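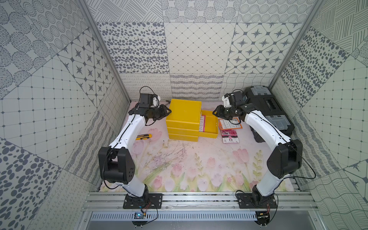
Figure 1. The two arms at the yellow drawers, with packets in the open drawer and on the mat.

Teaching two arms to tidy a drawer
Project report, Elin Maddocks
18 September 2019

When I picked this project I thought the learning part would be hard and the collecting part would be a bit of a chore you got through first. I had that the wrong way round! Most of my summer went on collecting, so most of this report is about that.

The task is called Pindorico in our lab notes (Uriel Farías names all the tasks and won't say where he gets them). A packet has to go into a drawer of the yellow organiser. One arm keeps the organiser still and the other handles the packet. It sounds like a job for a toddler, and I'm fairly sure a toddler would beat us at it.

How we collected

Each example is one go at the task, driven by a person from start to finish. I drove most of them and Nicanor Troncoso did the rest. You hold a pair of handles, the arms copy you, and everything gets saved: the joint angles, the gripper openings and the pictures from the cameras, including the one on each wrist. At the end you press keep or bin. We kept 3,765 examples, over 18 collecting days, which still surprises me when I type it.

Before every go we moved things. The organiser got shifted or turned a bit, the packets went down in a new place, and sometimes the drawer began further open. My first batch was no good for this very reason – I'd been putting the packet back in the same comfy spot every time, and the first model we trained went straight to that spot whether there was a packet there or not. Fermín Villalba spotted it within a minute of looking at my plots. I was a bit cross with him and then I re-recorded the lot.

We also left other stuff on the table, like the utility knife and the black toolbox, so the model would have to cope with things that weren't part of the job. I wish I'd swapped them more often. They are in nearly every recording I made in the last fortnight, which is a weakness and I'll come back to it.

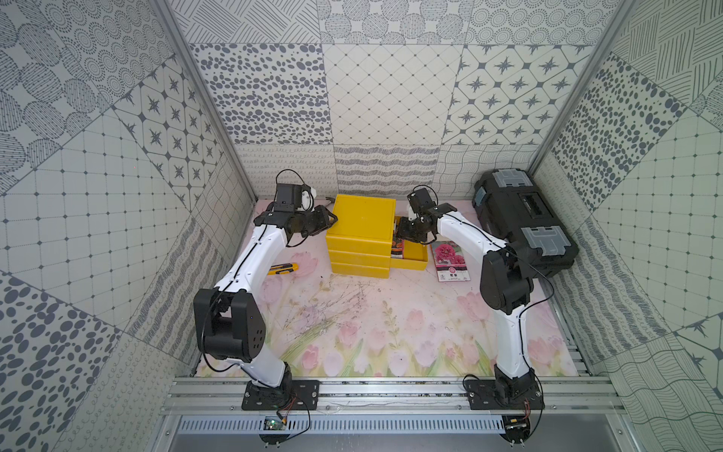

Figure 2. Right gripper reaching down to the open drawer, left arm over by the top of the unit.

What makes a good example

Slow is bad. I drove very carefully at first, with long pauses while I worked out where my fingers were, and the model learned the pauses too. Dardo Paredes told me to practise until I was bored and only then start saving. Good advice, though my wrists disagreed.

Thin packets are awful. They slide, they bend, and lying flat they hardly give the fingers an edge to get hold of. I ended up with two ways of doing it, pinching a corner or sliding the packet along first, and I mixed them freely. Nicanor only ever pinched. I suspect the model would have liked us to agree.

Mistakes are worth keeping if you fix them. I binned every fumble until the middle of the project, then began keeping the ones where I dropped a packet and picked it up again. Once those were in, the trained model would at least have a second try after a miss. Before that it carried on to the drawer with nothing in its fingers.

What I'd change

I'd write down the rules for keep and bin on the first day. Ours lived in two people's heads and drifted. I'd also change the background objects on a proper rota, and label which of us drove each example, as working that out afterwards from the lab diary took me ages.

In October Uriel wants to try the same set-up with the drawers starting shut, so one arm has to open them first. I've said I'll help with the driving, as long as someone finds a taller stool.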